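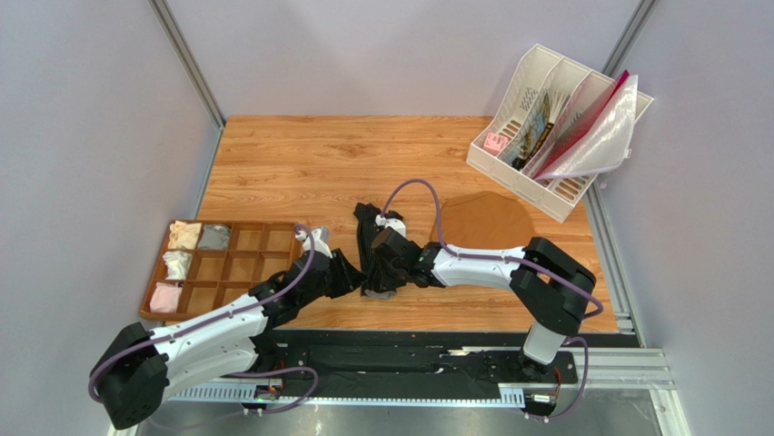 Prenda negra arrugada y algo levantada de la mesa, con la bandeja de casillas a la izquierda.

Skerent: ropa pequeña doblada y guardada

Bienvenidos, y gracias por pasar por aquí. Skerent nació de una manía muy doméstica, la de abrir un cajón y encontrar cada cosa en su sitio, y con el tiempo se ha convertido en una colección de 156 sesiones de doblado que compartimos con mucho cariño.

Qué contiene

Cada sesión sigue el recorrido de unas cuantas prendas, desde que están arrugadas sobre la mesa hasta que descansan en la bandeja de madera, que tiene tres filas de cuatro casillas. Hay telas de color crema, gris, blanco, rosa y negro, y las oscuras son las que más guerra dan (¡los pliegues apenas se distinguen!). También aparece una pieza marrón, más o menos redonda, de un tono tan parecido al de la mesa que conviene mirar dos veces antes de etiquetarla. El archivador blanco del fondo se anota como mobiliario.

Cómo se anota

Una casilla se marca como ocupada solo cuando la prenda queda doblada dentro. Si asoma una esquina, la damos por buena; somos comprensivos.

Versión 2, publicada el 15 de junio de 2024. Anotaciones de Damilola Nnaji y revisión de Femi Dauda, a quien podéis escribir si encontráis algún calcetín mal clasificado.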